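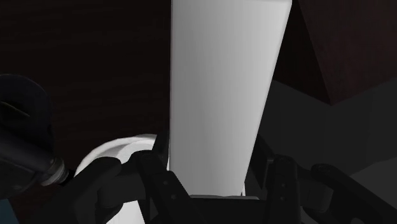
Driss Zaki wrote to us after the last issue and asked why the nightly export from Bener still sends the full customer table, when only a small part of it changes in one day. He is right to ask. The full export was a decision from the first month of the project, when we did not trust the timestamps, and after that it simply stayed.

So in February we moved the export to incremental loads. The job now reads the change log of the Bener database, takes the rows with a log number higher than the last one saved, and writes them to a staging table in Terevine. From staging they are merged into the reporting tables. A full run took 19 minutes. The new job takes 3 on a normal night.

Deleted rows gave us the most work. With the full export, a deleted customer disappeared from the reports the next morning and we did not have to think about it. In the incremental load a delete must arrive as its own record, and the old version of our reader ignored such records. Ebuka Dauda found this when the customer total in Terevine was higher than in the source by 18. We corrected the reader, loaded the table one more time in full, and the totals are equal again. A comparison of totals now runs each morning after the merge and sends a message to the data channel if there is a difference.

Please note some changes if you write your own queries:

The column "updated" is now called "source_updated_at" and it is always in UTC. Before, it was in local time for some tables and in UTC for others, which was our mistake.

Deleted customers are kept in the table "customer_removed" for eight weeks. If your report needs them, you have to join this table yourself.

The old view "customer_all" will work until Fri 14 February. After that it will return an error and not an empty result, so that you will notice it.

The order tables from Umier are not moved yet. They have no change log, and we are still discussing with the Biwott team if we can add one without making the inserts slower. Until then these tables are exported in full every night, as before.

If a number in your report looks strange, send us the query and the time when you ran it. A screenshot of the chart alone is difficult for us to check.

Data Platform Newsletter | Contact: reply to this mailing | Unsubscribe | Back to top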